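26 de março de 2026

Dormi pouco e acordei com vontade de escrever, o que já diz muito sobre o dia de ontem. Foi o meu primeiro dia a sério com o simulador da Roreven, o pacote de ensaio que a Floor conseguiu que nos emprestassem até abril. A ideia é decidirmos se vale a pena assinar antes de gastar dinheiro em braços de verdade. Eu ia desconfiado. Já tinha experimentado o da Brorkell no outono e passei mais tempo a lutar com a instalação do que a mexer em robôs.

Pois este abriu à primeira! Carreguei no botão, fui buscar café e quando voltei tinha uma casa inteira à espera. O catálogo traz 40 divisões prontas e deixa baralhar os objetos de cada vez, e foi aí que perdi a noção das horas. Escolhi a mais apertada que encontrei, com uma porta cor de laranja a entrar pelo espaço dentro e uma bancada de mármore escuro lá ao fundo, entre a porta e uma parede cinzenta. Dois braços, um corpo largo, pouco sítio para passar. A Femke disse que eu era masoquista. Talvez. 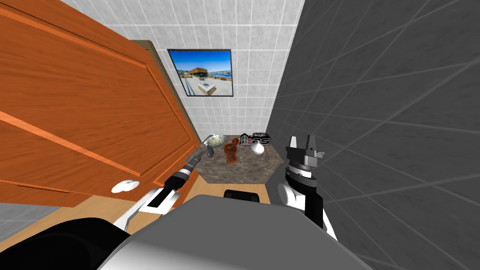

O que mais me agradou foi o comando. Tinha medo de que houvesse atraso entre a minha mão e a pinça, mas ao fim de uns minutos já nem pensava nisso. Ensaiei a aproximação à bancada 17 vezes, sempre com uma disposição diferente, e o programa guardou tudo sozinho, com a hora e os ângulos das juntas. Na Bakker fazíamos isto numa folha de cálculo, à mão, que saudades nenhumas.

Também há coisas que me irritam. O menu das câmaras está escondido atrás de um submenu que ninguém adivinha, e quando se muda de divisão perde-se a posição que se tinha escolhido. Escrevi à Hanneke, do apoio deles, e ela respondeu no mesmo dia – com um atalho de teclado que não vem no manual. Fiquei cliente só por causa disso (bom, quase). O preço é que ainda me faz coçar a cabeça: 455 euros por mês por dois postos, e nós somos três a querer mexer.

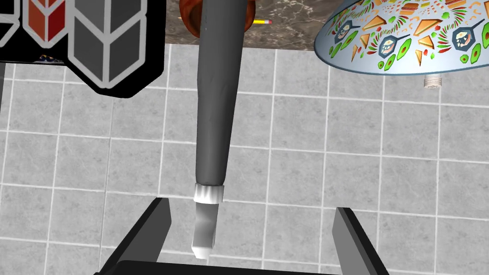 A pinça merece uma página só para ela. Passei o fim da tarde a experimentar aberturas e velocidades, e gosto muito de poder olhar de perto, junto aos dedos, em vez de andar a adivinhar de longe. Com aquela coisa comprida e cinzenta na vertical, de ponta clara virada para baixo, que eu jurava ser um guarda-chuva enrolado e a Femke um saco de pasteleiro, dá para ver bem os dois dedos pretos, um de cada lado. É exatamente o género de peça que me interessa, comprida e a afunilar. Se um dia formos para a frente com o projeto Pridholm vamos ter dezenas assim, e eu quero chegar lá com as asneiras já todas feitas no computador.

Hoje quero experimentar a gravação com dois operadores, eu num braço e a Femke no outro. Ela acha que vamos acabar à bulha. A Floor pediu-me um relatório curto com os prós e os contras e eu já vou em quatro páginas de apontamentos, quase tudo prós, tenho de me conter. Falta ver a exportação dos dados e perguntar se fazem desconto para o terceiro posto. E comprar um rato melhor, que o meu range.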